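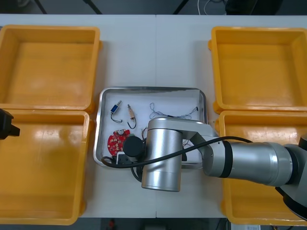
Issue 39, page 4

Sorting small parts: where we have got to

The Grolldale bench has been running through August on the parts sorting task. An operator drives the two arms, takes pieces from the steel tray in the middle and puts them in one of the yellow bins. Every run is saved as an example for the Trumus model to learn from. We have 839 on disk, and 726 of those passed checking. The target before we train again is 2,000.

Rejected runs are mostly down to the operator pausing for too long, or letting go of a part while it is still above the rim. Blair Leckie has rewritten the operator notes to cover both, and the new version is in the shared folder. Please read it before your next shift.

Circuit boards are going well. Wiring is slower — a harness can be gripped in many places, and most of them make the loose ends swing. We now ask operators to take hold where the wires are bundled together and to lift straight up.

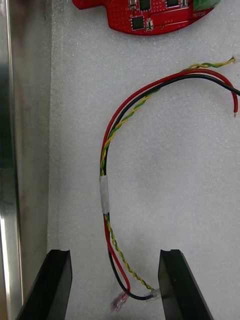
Kenna Morrison would like more of the awkward starts kept in the set, with wires lying across the boards or up against the side of the tray. Her view is that tidy trays teach the model very little, and that we have plenty of those already. Calum Menzies agrees, and from next month one run in 4 will begin from a tray that has been tipped out and left as it falls.

The wrist cameras stay on for every run. The overhead views are good for checking which bin a part went to, but the close views are what we use to judge the grip.
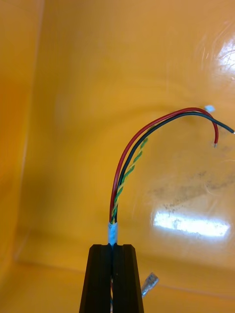
Do failed grips get thrown away? We keep them if the operator recovers and finishes the run, and they are tagged so they can be left out of training later.

Shifts for the coming month are on the Rennie board by the door. Swaps go to Elspeth Rankin before noon.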